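April, posted 4:40 pm by Yaryna Zhuravel
Filed under: Bench notes / Props & play sets

Turntable day. Sekar out until after lunch so I started on my own, notes are a mess, sorry.

Goal was to settle the layout for the burger set before it goes over to Lerkness for their look. Everything on the gray table, lazy susan in the usual spot. Still the big white one with the ribs on top. Wanted to see if the wedges are any use for sorting food pieces or if we go back to a plain disk.

Wedges: mixed feelings. Patty is too fat to lie flat inside a wedge unless you push it right out to the rim, otherwise it rides up on the ribs and rocks. Bread same problem only worse, being square. Corners catch. Small stuff would be fine, carrot-sized and down. Sekar's idea is thinner ribs, mine is fewer of them. 4 wedges instead of 8 and the bread just drops in. Will cut a cardboard one and try before we bother Taseck for another part.

The raised rim I like. Keep rim. Pieces don't wander off when you spin it, even if you spin it like I do.

Bread slice color is OK next to the patty, finally. Last batch was so yellow people took it for cheese. This tan reads as bread from across the room. Patty texture good, dark enough. Want a second slice in the exact same tan, need to check if Cifuentes still has that stock or if it was a one-off. Do NOT let them substitute.
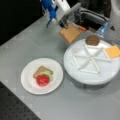
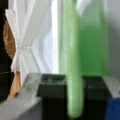
Bread going by the turntable with the patty at the back rim (first), green container and the black blocks (second).

Green container. I love the color, everybody loves the color, but it's tall and I keep knocking it with my elbow. Also see-through stuff picks up every fingerprint. Wipe with the soft cloth, not paper towel, paper towel scratches (see the blue one, ask me how I know). Sekar wants to swap it for somthing short and solid. I'd rather keep it and move it farther from the table edge. Not decided.

Black blocks stay for now. They're ugly but heavy and don't slide. Tops show dust like crazy. If we redo them, go for a mid gray, or any color really.

Table surface: wiped down at 10, again after lunch. Pale gray hides crumbs of foam way too well, ran my hand over it and found a whole line of them along the back. Add "run hand over table" to the setup list, looking isn't enough.

Storage. The Dromasix bin is full again. Food pieces are mixed in with the shapes and I spent more time digging for the patty than I did on the layout. Proposal: food gets its own bin, flat one with a lid, bread on top so it doesnt get dented. Five minutes at end of day to put back. I'll make the label.

Sekar back at 2, tried the spin with patty on the rim, patty stayed on. Tried it faster, patty went under the shelf. Retrieved. It now has fluff on it, needs washing (lukewarm, no soap on the brown, it dulls).

To do
- cardboard top w/ 4 wedges (me)
- email Cifuentes re tan slice (Sekar)
- lid bin, label
- wash patty
- find the other half of the bun, has anyone seen it since the move??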